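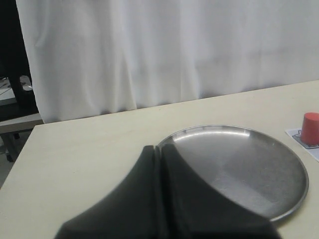

Njoroge Mwakalinga
Re: Greifaufgabe, Wertung Zylinder
Mit 543 Episoden würde ich noch nicht trainieren. Wir hatten im Kurs letztes Jahr 1057, und die Policy hat den Zylinder trotzdem regelmäßig am Tellerrand abgesetzt.

indine_lab
Hängt vom Startbereich ab. Wenn der Zylinder immer auf der Karte beginnt, reicht weniger. Der Teller ist das größere Problem – der Metallrand spiegelt, und unsere Tiefenwerte sind dort unbrauchbar.

Ebere Nnaji
Tiefe nutzen wir nicht, nur RGB vom Handgelenk. Startpose ist fest, Finger geschlossen über dem Teller. Zylinder rot, Karte mit Umriss, Vorhang als Hintergrund.

Njoroge Mwakalinga
Feste Startpose halte ich für falsch. Laut Ausschreibung Karalmont Punkt 2 darf die Jury den Arm vor dem Lauf versetzen.

Ebere Nnaji
Den Arm ja, den Tisch nein. Steht im selben Absatz.

pacheco
Beides gelesen, der Absatz ist unklar formuliert. Ich würde die Startpose streuen und die Karte fest lassen. Schrittlimit auf 2575 setzen, sonst bricht die Auswertung in Grasomar zu früh ab.

Njoroge Mwakalinga
Limit passt. Bei der Pose bleibe ich dabei.

Ebere Nnaji
Gut, wir nehmen im April einen zweiten Satz mit gestreuter Pose auf und vergleichen. Logs lade ich hier hoch.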